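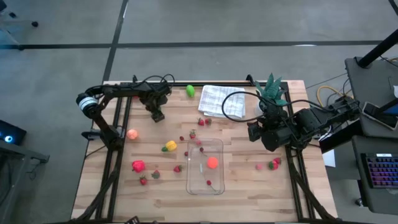 1/17/18, the fruit table

I meant to write this last night and fell asleep with the lamp on and my glasses still on my face, so it gets written over oatmeal instead. Snow all the way home, the soft kind that doesn't stick to the road but makes everybody drive like it does. It took me forever to get back from Plevville, and it's only some 17 miles. I had the heater going full blast and my feet never did warm up.

But it was such a nice day! I spent most of it with the play fruit, which sounds silly when I put it down on paper, and maybe it is. Renata Núñez picked out most of the set back in July, and I had only ever seen it heaped in a box. Spread out over that butcher-block table it's a different thing altogether. The peach is a pale sort of orange, much gentler than the real orange (well, the "real" orange, the round bumpy one), and the red pepper is so shiny it looks polished. I'd forgotten there was a raspberry. It's pink and tiny and I kept losing track of it next to the strawberries, which get everywhere. Strawberries by the papers, strawberries by the bell pepper, strawberries wherever you were about to put your elbow.

There was a green plant in a little white pot at the back of the table, an artificial one with spiky leaves, and the lime had ended up not far from it, over by the papers. I thought it looked right at home there, like it had dropped off the plant, though I don't suppose limes grow on anything like that. Pacita Buenaventura would know. She has an actual lime tree in her front window and gets maybe one lime a year out of it, and we all hear about it.

The clear bin is the part I was least sure of and now I like it best. I had wanted a basket. I had my heart set on one from Hedlund with a gingham lining, and I talked about it so much over the holidays that Siv finally asked me if I was planning to marry it. Then the plastic one was there on the table and the colors just came right through it, with the wood showing underneath, and I have to admit a basket would have hidden all that. Low sides too, so even the cherries don't get lost at the bottom. I'm keeping the basket idea for yarn.
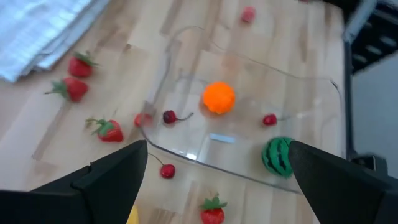

The orange and a few cherries in the tray, and the little watermelon tucked in the corner.

I am very fond of that watermelon. It's no bigger than it ought to be for a toy, but next to the orange it makes no sense at all, and the zigzag stripes make me think of the sweater Colm wore to our first Christmas here. The cherries have these thin little stems, and I do love them for it, but oh, they are a nuisance to tidy. They roll, they hide, they lie there with the stem sticking out like they're waiting for somebody. I'm sure I'll find one in my coat pocket before spring.

Colm Hennessy called around lunch, wanting to know if I'd be home in time to look at the storm door, and I said no, and told him about the peaches instead. He was very patient. There's chili left, he said, and to bring back milk. I forgot the milk.

Somewhere in the afternoon I got to thinking about Grandma's wax fruit, the bowl on the sideboard at 221, with the pear that had tooth marks in it. All five of us cousins denied it for years. It was me, of course. I was maybe four and I remember the taste perfectly well, like a candle that had been near a pear once. I told Siv Ljungberg this story and she laughed so hard she had to sit down, and then she told me she did the same thing with a soap lemon at her aunt's, so I feel better about the whole business after all this time.

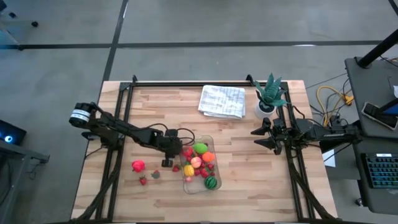

A full bin, with the lemon, the peach and the lime all in together.

I think that's how I like it most, a good jumble, green against yellow against orange, and the strawberries filling in between. Even so, there's always a pepper left out on the table. I don't know what it is about the red pepper. It's a bit big, I guess, and I always think it belongs with supper things and the rest is dessert.

Things I want to remember. Ask Renata if the set came with grapes, I have a feeling it did. Bendik Tveit still has my blue thermos. Call the Plarner people about the storm door hinge before Colm tries to fix it himself. And milk.

Still snowing now, a little heavier. The bird feeder has a hat on it. I should shovel before it packs down, but there's half a pot of coffee left and I'm going to sit here with it a while first.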